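The Last Room

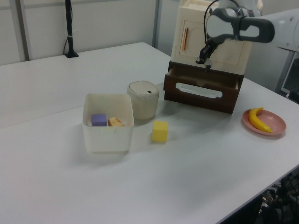

Photo: Thư Tạ / Dollgate

The inventory sheet had 543 lines on it, and by four in the afternoon Amer had done all but the last page.

The last page was the playroom. His aunt had run Etetti out of the ground floor of her house for most of his life, eight children at a time, and the playroom was where the children went after lunch. The big furniture had been sold in July. What remained was on the white table. A buyer named Lưu was coming at six with a van and 300 dollars in cash.

Amer read the sheet aloud so that his aunt could hear it from the hall.

"Play kitchen, one cabinet, cream top, brown drawer."

"Yes," she said.

"Canister with lid."

"Yes. The lid has a hole in it."

"It has a little opening. I think it's supposed to."

"Then put down that it has an opening."

He wrote it down. The drawer under the cabinet stood open. He put his hand on the white oval in the front of it and then left it alone.

"Foam blocks," he read. "It says set of foam blocks."

"How many are there?"

"Yellow and purple. The purple one's in the bin."

"There was a red one."

"There isn't now."

She came to the doorway with a roll of packing tape around her wrist like a bracelet. She had been wrapping cups since noon and there was newsprint on her fingers. She looked at the table for a while.

"Put yellow and purple," she said. "Don't put set. If you put set he'll ask me where the rest went."

Amer crossed out set. The next line said pink plate, and the one after it said fruit, assorted. The fruit was a banana. It was lying across the plate.

"You used to serve me that," his aunt said. "Do you remember? You had a restaurant. You'd bring it over on the plate and tell me it was fish."

"I don't remember that."

"Every day for a year it was fish. I asked once if I could have a banana, and you said the kitchen was out."

He wrote banana, one, yellow. He did remember something, although it wasn't the restaurant. He remembered lying under a table in this room with his shoes off, hearing her walk back and forth, and knowing from the sound that nap time was nearly over. It might have been a different table. He didn't ask.

"What's this one in the bin with the block?" he said. "Tan and orange. Is it bread?"

"It's bread."

"It looks like a sponge."

"One of the girls washed dishes with it, so she thought so too. Put bread."

He put bread. That left the bin, which was on the sheet as storage, white plastic, and then he was at the bottom of the page. He turned it over to see if there was anything on the back. There was a phone number in his aunt's writing and the word milk.

"That's it," he said.

She took the sheet from him and read the whole last page with her glasses pushed up on her forehead, holding the paper close. Then she borrowed his pen and drew a line through banana.

"He's paying for the lot," Amer said.

"He's paying for the kitchen. He has twins and he wants a kitchen. He can buy a banana."

"What are you going to do with it?"

"I have 2 rooms at the new place and one of them has a shelf."

She didn't pick it up, though. She went back to the cups, and he heard the tape come off the roll in one long pull. He looked around for a box the right size for the blocks and found one that had held printer paper. When he had taped the bottom he called out to ask whether she wanted the plate too.

The tape stopped.

"What else would I put it on?" she said.

He took the sheet off the windowsill and crossed out the plate.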